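# Chapter 3: When the New Hire Is Bolted to the Table

I spent my first eight years of working life at a packing bench, so let me admit my bias right away. I like benches. I like the people who work at them, and when somebody tells me a job is "simple hand work" I want to sit that person down and make them do it until lunch!

In the last chapter we talked about the big machines, the ones behind yellow fences that weld car doors and stack pallets. Those changed factories a long time ago. What I want to talk about now is smaller and closer to home: the arm that shares the kind of work a person does sitting down, with small goods, mixed up, a bit different every hour. If you go into operations or personnel or just plain supervising, I'd bet this is the kind you'll meet first.

Our main case for the chapter is a company called Lavness. They handle small consumer goods for other people's brands. Things come in, get sorted and put into whatever they're being sold in, and go out again. Before the arms, there were 11 people on the bench line, and most of them could do every station with their eyes half shut.
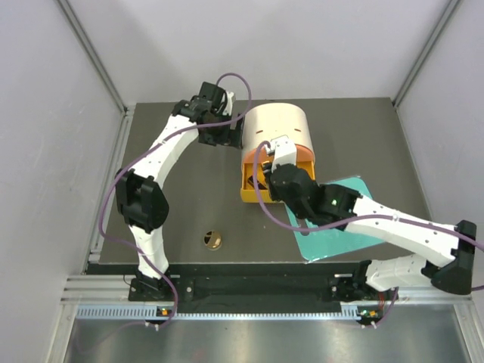
The project had an outside partner, Gendier, and a shift lead named Ánh Từ, who I'll be quoting a lot because she kept a notebook. (Keep a notebook. If you take one habit from this whole book, please take that one.) Her first entry about the cell is all about where it went. The planning drawing had put it at the end of the line, where there was floor space. She wanted it in the middle, where people could see it and get to it, and she argued for that over three meetings before she got her way.

Why did she care so much? Think about who notices trouble first. On a hand line, a bad carton or a sticky lid gets spotted by whoever is holding it, and they grumble, and the person next to them hears it. That grumbling is information, and it travels fast. Park the machine off by itself and you lose it. You'll get a stop in the log and a time next to the stop, and then you'll have to go ask somebody what went wrong anyway.

Now for the work itself. People who haven't done it tend to think the hard part is strength or speed. Most of the trouble is in getting hold of things. Take something slim and shiny: you pick it up between finger and thumb, turn it right way up, and you've done it before you've thought about it. You also felt whether it was slipping. You knew how hard to squeeze. A lot of engineering goes into getting a machine through that one second, and a lot of a bench worker's skill is hidden inside it too. 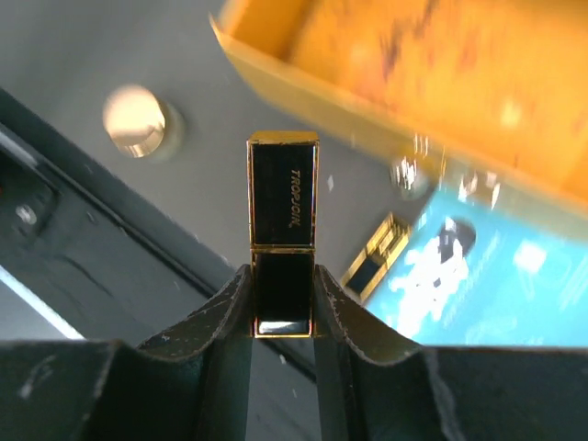

Ánh Từ put it better than I can. "I used to train people by saying 'like this' and showing them," she wrote. "Now I have to say what 'like this' means." Her team ended up writing down things they'd never had words for, such as which end of an item you want to hold, what counts as straight, and when to give up and set a thing aside. Some of them loved doing this. One man with the most years on the bench hated it, and told her he felt he was being asked to hand over his trade for free. I think he had a point, and we'll come back to it in the section on pay, where his question gets the space it deserves.

By December the jobs had shifted around. Nobody had been let go, which had been promised in writing (look for that, always, when you read a case like this one). But three people were now doing something that hadn't existed before: loading, checking, clearing stops, and deciding what the arms should be given and what should stay with human hands. They were on their feet more. They talked to one another less, and two of them said they missed the talk.

Keep those last few details in mind as you read. The reports I've seen on this kind of change count items per shift and hardly mention who sits beside whom.

**Before you go on**

Pick a job you've done, paid or not, and write out one small motion from it so that a stranger could do it from your words alone. Aim for 300 words. Then hand it to a classmate, keep your mouth shut, and watch what they do with it. Bring both the page and your notes to the next session, where we'll use them to start on job descriptions.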